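Keeping the Travcombe book room open

When Angharad Trevor took over the book room at Travcombe, it had 19 regular borrowers and a roof that let in water above the poetry. She had moved to the village that June and only went in to ask about bus times.

"The woman at the desk said she was giving it up and did I want the keys," she says. "I said I'd think about it. She'd put them in my hand by then."

The book room is a private lending library, run on subscriptions, in what used to be the village chemist. It has never been part of the county service. Members pay £28 a year and can take two books at a time for as long as they like, within reason. Trevor worked in hospital records before she retired and had no experience of libraries.

"I knew filing," she says. "I didn't know books. I'd read the same few authors all my life and I thought that would be a problem. People mostly know what they want, though, or they want to talk for a bit and then take something home."

Her first job was sorting the stock. A lot of it had come from house clearances and had never been looked at properly. There were sets with volumes missing, manuals for cars long off the road, and a whole shelf of the same wartime memoir. She kept one copy and sold the rest to a dealer in Zutside.

"He gave me 80 pounds for the lot, and the roof man took all of it. That was the first week."

Fiction is what goes out most. Crime is the steady one, but historical novels have caught up with it, and Trevor puts that down to members passing titles on to each other. She has tried to buy the earlier and shorter books by writers people already like.

"Someone finishes a very long Tudor novel and comes in saying they've nothing to read," she says. "So I ask if they've tried the older ones. Quite often they didn't know there were any. The Giant, O'Brien is one I hand over a lot. It's short, it's set in London in the eighteenth century, and it's sad, so I warn them."
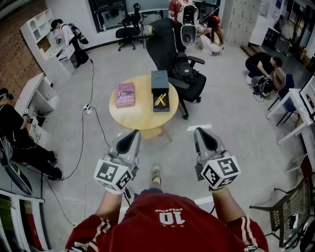
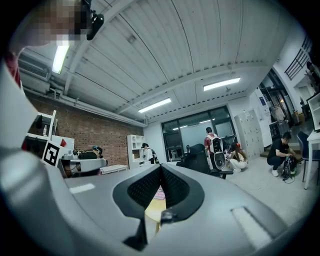
Lending by post

The post service began because a member called Morris moved to his daughter's house and didn't want to stop his subscription. Trevor sent him two novels in a padded envelope and he sent them back in the same one. Other people asked if they could do it too.

"I charge what the stamps cost. I don't charge for the envelope, because it's always an old one. If it comes back in bits I find another."

She keeps the loans in a ledger, one page to each member, with the date out on the left and the date back on the right. A relative set up a computer catalogue for her and she used it for a winter before going back to paper.

"It was fine. It did what it was meant to do. But people like to look down their own page and see what they've had. They come in and say, have I read this? And I turn the book round and they can check for themselves. You do get people who've had the same thing out three times."

Few books are lost. She doesn't charge fines, and she writes a postcard if something has been gone for more than six months. Most turn up when somebody redecorates.

What she won't take

Donations are harder. Trevor now accepts one carrier bag per person and asks to see the contents before it is left. She turns down encyclopaedias, anything that smells of damp, and cookery books with pages stuck together.

"People get upset. It's their mother's books, or they can't bear to put them in the bin, and they want me to be the one who does it. I do understand. But I've got one room."

The shelves themselves came from Skinov, a shoe shop in Zutside that was closing down. They are deeper than a library would choose, so the paperbacks stand in double rows and the back row has to be brought forward from time to time. Trevor does it on wet afternoons.

She would like to open for longer in the evenings, if the heating can be sorted out, and she wants a better lamp by the large print. Beyond that she has no great plans for the place.

"I've got a list of books to buy and a list of things to mend," she says. "The mending one is longer. I do one from each when there's money in the tin."

The book room is open in the mornings, and new members can join at the desk.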